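Print | E-mail

Drelell Multi-Finger Gripper

I'm Ona Vasiliauskas, and I run the gripper bench at Ikside, so I'm the one who gets to put new hands on arms and see what they'll pick up (best job in the building!). The Drelell came to us in January, and I've been switching between it and our old Dakska two-jaw ever since.

What sold me first was the mounting. It bolts on with 6 screws, the cable goes out the side, and I was jogging the arm before my coffee got cold. We sell it with the Cervantes controller, which stores three grip presets. I use the soft one most — molded plastic parts mark easily, and the Dakska always squeezed too hard for my taste.

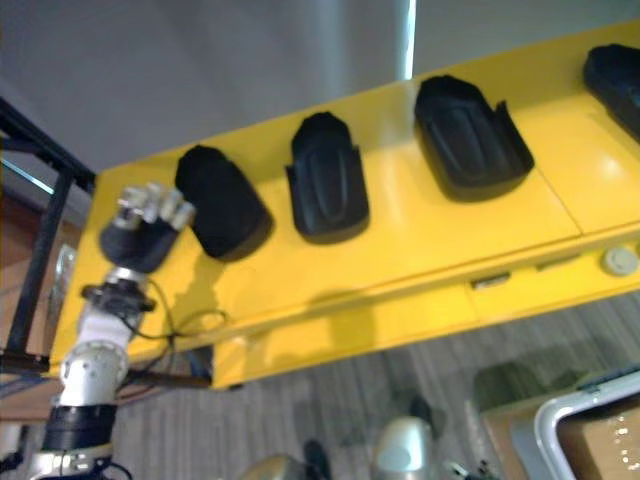 Drelell gripper up beside the first of four black trays on the yellow cart.

Trays like those are my favorite test, with their rounded ends and hardly a flat edge to grab. I ran 1,000 picks on the soft preset and wiped the fingers down once, halfway through. The Dakska is still quicker on plain square boxes, and I'd keep one around for those. For anything curvy I reach for the Drelell now.

Weight: 430 grams without cable
Presets: 3
Controller: Cervantes, sold with the gripper

Want to try one on your own parts? Send me a few and I'll run them — mornings are best for a call.

E-mail this page | Print this page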